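Storage Notes: Sorting the Craft and Fabric Supplies
Posted in February by Yanti Kusuma

It has been my intention for several months to set out in writing how the craft supplies are kept, and a free Saturday has finally provided the occasion. Readers who followed my earlier entry on the sewing drawer will recognize the method, which has changed very little.

Fabric is dealt with first. Each piece is shaken out, folded in half lengthwise, and folded again until it matches the width of the piece beneath it. I no longer sort by color. A stack of red, navy, white and black is easy enough to read from the side, and pieces of the same weight lie flatter together. A cutting mat makes a good base while folding, as the printed lines keep the edges straight. My sister-in-law, Intan Tambunan, prefers to roll her fabric. We have agreed to differ.

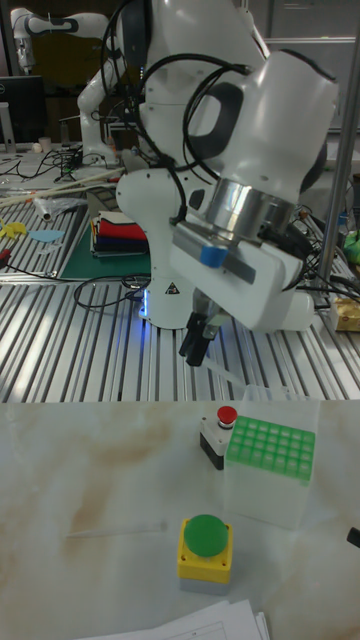

Long wooden sticks remain the most difficult item to house. They do not fit any drawer I own, and standing them in a corner has led to breakage on more than one occasion. At present they are laid flat and tied at both ends with cotton tape. Paper and card shapes are kept separately, in envelopes marked on the front. Any shape with a bent corner is pressed overnight under a dictionary.

Clear plastic bags are reused until they split. Clear boxes are preferred for anything small, and I purchased 4 of them from Tisenari last year at a reasonable price. The lids are stiff, but they have held up well. Labels are to be placed on the short side of the box, facing outward.

Prasetyo Govindasamy wrote to ask whether scraps should be retained. My own rule is that a scrap smaller than the palm of the hand is discarded. Felt is exempt.

The matter of the button jars will be addressed in a later entry, once the shelf has been repaired.

Contact | Copyright Yanti Kusuma | Back to top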